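Anisa had promised herself she would be in bed by ten, and at ten she was still on the floor of the workshop with her sleeves shoved up, grinning like a kid.

The Barta had come down from Kokemier on the back of a ute, wrapped in a painter's drop sheet, and she had paid 200 dollars for it without haggling at all. How could she haggle? She had wanted one since she was nine, when her uncle used to let her feed coins into the one at the Jolis roller rink. It never gave her a prize. She loved it anyway – the hum, the clunk, the colour of it!

Now it was hers, all of it, including the bits in the ice cream tub.

"You're going to get a tetanus shot out of this," said Dewanti from the doorway. She had a mug in each hand and her dressing gown on over her jeans.

"Come and look at it, though. Come right down here."

Dewanti came right down there. She put the mugs on the bench, well away from the screws, and got onto her knees with a great deal of sighing, and then she stopped sighing.

"Oh," she said. "It's lovely inside."

"I know!"

They had the service book open at page 40, held flat with a spanner. Somebody at Brenetow had drawn every part by hand, with little arrows and tidy numbers, and somebody else had gone over it years later in green biro. Beside part 383 the green biro said SULKS IN WINTER. Anisa had read that one aloud three times already and meant to read it aloud again at breakfast. She wanted to know everything about the green biro person. She wanted to have them round for dinner.

She tilted the torch and squinted through the gap, past the black folds, to where the metal was shining.

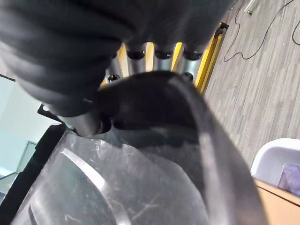

Four on the yellow bar, polished up like teaspoons, and the grey plastic in front scratched to billy-o. She adored the scratches. She thought she might leave them exactly as they were.

Dewanti reckoned the scratches were the best part too, and said that if Anisa went at that plastic with toothpaste and a rag, the way she had with the headlights, there would be words. You could buff a thing until it had never been anywhere. Leave it cloudy, she said, and spend the time on the wiring, and where was part 1256, by the way, because it wasn't in the tub.

"It's in the tub."

"It's not in the tub, Nis."

They tipped the tub out on the drop sheet. Washers went everywhere, one of them rolling off under the bench with real ambition, and Anisa lay flat on her stomach and went in after it with the torch between her teeth. The tea went cold. Neither of them looked at the clock until well after midnight, and by then they had found the washer, a clothes peg and a coin from the rink.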